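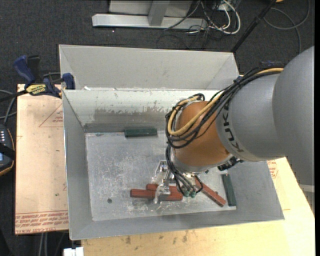 Ticket 546 – Package tour: hotel night missing from customer itinerary after date change
Status: Resolved
Product: Skedisell, tour package module
Reported by: Ogilvie front office
Assigned to: Inès Ferrand
The customer itinerary for the eight-day Levberg lakes and monasteries tour drops the third night's hotel when the departure date is moved after deposit. The booking screen still shows the night, the supplier voucher is issued and the price is correct. Only the printed and emailed itinerary is wrong. In the audit view the faulty row is as easy to pick out as the yellow cable running in with the black ones: every other row carries the new departure date and this one carries the old. The travellers see no hotel for that night and ring the office.

Steps to reproduce
Open any Levberg package with a paid deposit.
Change the departure date using Move Booking. Do not cancel and rebook.
Save and reprint the itinerary.
Night 3 is missing. Nights 1, 2 and 4 onward print as expected.

Log

09:10 – Reproduced on the test site. Same result with two adults and with a family of four. Does not occur on packages that have never been moved.

09:35 – Asked Ogilvie whether night 3 is set up differently from the others. It is. The guesthouse is contracted through Baltarier, all other nights are direct contracts.

10:20 – Baltarier allotments are stored with a fixed check-in date. Direct contracts use a day offset from departure. Move Booking recalculates the offsets and leaves fixed dates alone. The itinerary template then filters out any service that falls outside the travel dates, with no warning to the operator.

10:45 – Tried changing the service line to a day offset by hand. Itinerary prints correctly, but the Baltarier voucher reverts to unconfirmed. Not suitable as a workaround for bookings within 40 days of departure, when the guesthouse can release the room. Changed back.

11:30 – Workaround sent to Ogilvie: after moving a booking, open the night 3 service, re-enter the check-in date, choose Amend (not Replace) and save. Voucher number is kept.

13:15 – Ogilvie confirms the workaround on one live booking. They report that the transfer to the ferry dock is also missing on a moved booking. Checked: same supplier, same cause. Amend works there too.

14:50 – Patch applied to test. Move Booking now shifts fixed-date services by the same number of days and re-requests the allotment. If Baltarier has no space, the line stays on the itinerary marked "To be advised" and the operator gets an alert at save.

15:40 – Patch applied to live. Bookings moved before the patch are not corrected automatically. Ogilvie has the list of affected bookings for September departures and will reissue itineraries from its own office.

Outstanding
Optional excursions were not tested. They use the same date field, so a moved booking with the monastery day trip should be checked before documents go out. Raise a separate ticket if the trip is missing – do not reopen this one.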